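Section 3: Setting up the Zulari one-color press

You have probably read the quick-start card that came in the box. It says the Zulari is ready to print "right out of the carton." We have set up three of them in the Nestenness print room and none was ready right out of the carton, so put the card away somewhere and work from these pages. They were written by Arturo Russo and corrected by Poonam Joshi after she followed them cold and found two steps in the wrong order.

This section covers unpacking to first proof. Emulsion and exposure are in Section 4. If you are borrowing a burned screen from the rack, you can skip Section 4 altogether.

What you need on the bench

The press, with its hinge bar and both clamps
A screen, 166 mesh, coated or already burned
The shim set (small zip bag, usually taped under the base)
A squeegee at least an inch wider than your image on each side
Painter's tape, newsprint, a level, the long hex key
A sheet of clear film the size of your paper

The box also has a plastic "registration assistant" in it. We have tried to like it. Leave it in the box and use tape tabs, as in step 12.

Placing the base

1. Pick a bench that doesn't move when you lean on it. Lean on it properly, with both hands, the way you would at the end of a pull. A folding table will seem fine until the first real stroke.

2. Set the base down with the hinge bar at the far side. Leave enough room behind it for the screen to stand straight up.

3. Check the base with the level, front to back and then side to side. The manual says the four feet are "self-leveling." They are rubber feet. If one corner is low, slide newsprint under it until the bubble sits still.

Caution: Don't lift the base by the hinge bar. It is held on by two bolts that were not meant to carry the weight, and the threads strip easily.

4. Tighten the two hinge bolts with the long hex key. Snug is enough. Ginevra Donati did ours once with a pipe over the key for leverage, and the bar has had a slight bow ever since.

5. Raise and lower the empty hinge a few times. It should move without a click. If it clicks, back off both bolts a quarter turn and tighten them again, alternating sides.

Fitting the screen

6. Slide the screen into the clamps with the flat side down and the well side up. Push it all the way back until the frame touches both stops. On wooden frames, look for warping first by laying the frame on the bench and pressing each corner. A frame that rocks can be used for a loose, textured print if that is what you want. It can't be used for anything with fine type, whatever the seller told you.

7. Close the clamps by hand, left then right, then go back to the left one. It will have loosened.

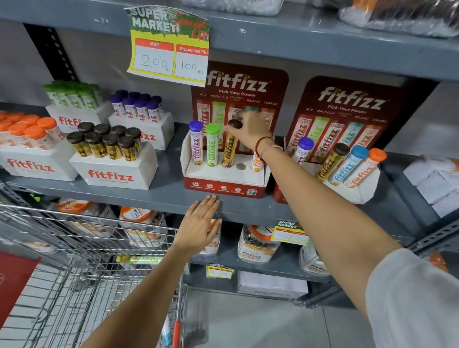

The clamps are rated for frames up to the full width of the base, and in our experience that figure is generous. With a wide frame the outer corners tend to drop. If you are printing a poster that uses most of the bed, prop the front corners on shims so the frame stays parallel to the base, and check it every few prints.

8. Set the off-contact. Off-contact is the gap between the underside of the mesh and the paper when the screen is down. Put one thin shim under each front corner and one at each rear stop. Lower the screen and look in from the side, with your eye at bench height.

The card gives a single number for the gap and says it works with all papers. We don't believe it and neither should you. Start with the thinnest shims. If the mesh sticks to the sheet after the squeegee passes, add one. If you find yourself pressing hard to reach the paper, take one out.

9. Tape the inside edges of the screen where the mesh meets the frame. Overlap the tape at the corners. Ink finds any gap there, and it is dull work getting it out of the wood later.

Note on mesh: The catalog for the Lombardi screens says that a finer mesh always means a sharper print. Sometimes it does. It also clogs faster, dries in faster and puts down less ink, so a light color on dark paper may come out looking tired. For most posters and art prints 166 is a sensible place to begin. Move up only if you have a halftone that is closing in, and print the same image on both before you decide the change was worth it.

Setting the ink temperature

The Zulari has a small heated ink tray clipped to its right side. It is the feature most people ask about and the one we use least. The display reads in Fahrenheit and comes set to 102.

10. If you are using water-based ink, leave the tray off. Turn the dial until the display goes dark and then unplug it as well. Warm water-based ink dries in the mesh, and the first you will know of it is a missing letter.

11. If you are using oil-based ink in a cold room, plug the tray in, let it run for 35 minutes, and stir the ink before you load it. The display will claim to be at temperature well before the ink is. Test with the knife: it should fall off the blade in a slow ribbon. In February we find this helps. In the warmer months we can't tell the difference, and Rhydian Cadwaladr, who has pulled more prints on this press than the rest of us combined, can't either.

Caution: The tray's outer edge gets hot enough to soften painter's tape. Keep tape, film and solvent bottles on the left side of the press. 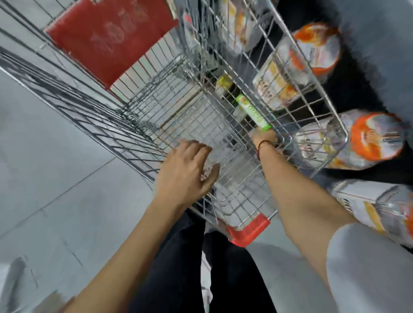 Registering the paper

12. Tape a sheet of clear film to the base along its left edge only, so it can swing out like a page. Lower the screen and pull one print onto the film. Raise the screen. Slide your paper under the film until the printed image sits where you want it on the sheet.

13. Hold the paper down with one palm and swing the film out of the way. Mark the paper's position with three tabs: two along the long side, one along the short side. Build each tab from layers of tape until it is a little thicker than the paper. A tab that is too thin lets the sheet ride up over it. One that is too thick will leave a dent in the mesh.

14. Take the paper out, put it back against the tabs, swing the film over, and check. Then do it again with a different sheet. Paper sold as cut to size often isn't, and the cheaper packs vary even within one wrapper. Always feed the same corner into the tabs and pencil a small mark on the back of each sheet so you know which corner that is.

15. For a second color, leave the tabs where they are. If someone wants the press in between, say no. Failing that, photograph the tabs and accept that you will be registering again from the film.

First proof

16. Lay newsprint against the tabs. Load a line of ink across the top of the screen, wider than the image.

17. With the screen raised slightly off the base, push the ink across the image with light pressure. This is the flood stroke. You should see an even coat and no bare mesh.

18. Lower the screen, hold the squeegee at a steep angle, and pull toward you in one movement. Don't stop partway. Don't go back over it.

19. Raise the screen, flood again right away, and only then look at the proof. People get this backward because the proof is more interesting.

20. Pull at least four proofs on newsprint before using good paper. The first is usually pale, the second is patchy, and judging your settings from either of them leads to pointless adjustments.

If the proof is wrong

Pale on one side: the base isn't level, or you lean to that side. Turn the squeegee around and pull again. If the pale area stays put, go back to step 3.

Double edges: the off-contact is too high, or a clamp has slipped. Check the left clamp.

Blurry all over: too much ink, too many strokes, or a soft squeegee. The blue blade supplied with the press is softer than its label suggests. We bought Emora blades and like them better, though they cost more and we wouldn't claim that they last any longer.

Pinholes: tape over them from the underside. If there are more than you can be bothered to tape, the emulsion was underexposed and Section 4 applies.

Image drifts slowly through a run: look at the tabs first. They wear, especially the short-side one.

The print counter

The counter on the front bar adds one each time the hinge comes down. It does not know if you printed anything. Ours went up to 960 during a single school holiday, mostly from children lifting and dropping the screen at the open studio. Don't use it to number an edition. Number by hand, in pencil, after the prints are dry and you have pulled out the bad ones.

Natalina Cirillo keeps the studio log in the gray binder by the sink. Write down the screen, shims used, ink, paper and anything odd. Entries that say "worked fine" are no help to the next person.

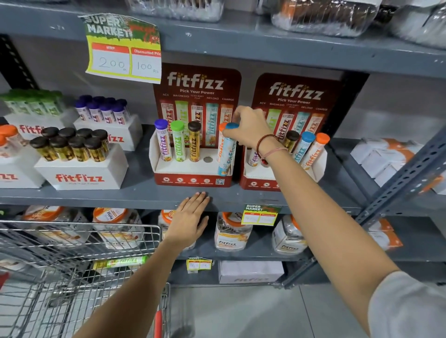
Can I leave the screen clamped in overnight if I'm printing the same image tomorrow?

Only if you have washed all the ink out first, and even then it is better to take the screen out. The clamps press on the same two points of the frame for hours and a wooden frame may take a set from it. If you must leave it, open the clamps halfway, stand the screen up, and redo steps 7 and 8 before your first print in the morning.

Is the extended hinge kit worth buying?

We doubt it. The kit raises the screen higher for thick board, and it does that, but it adds play at the front corners. For the few board jobs we get, we move the screen to the older press.

Cleaning and putting away are in Section 5. Do the squeegee first.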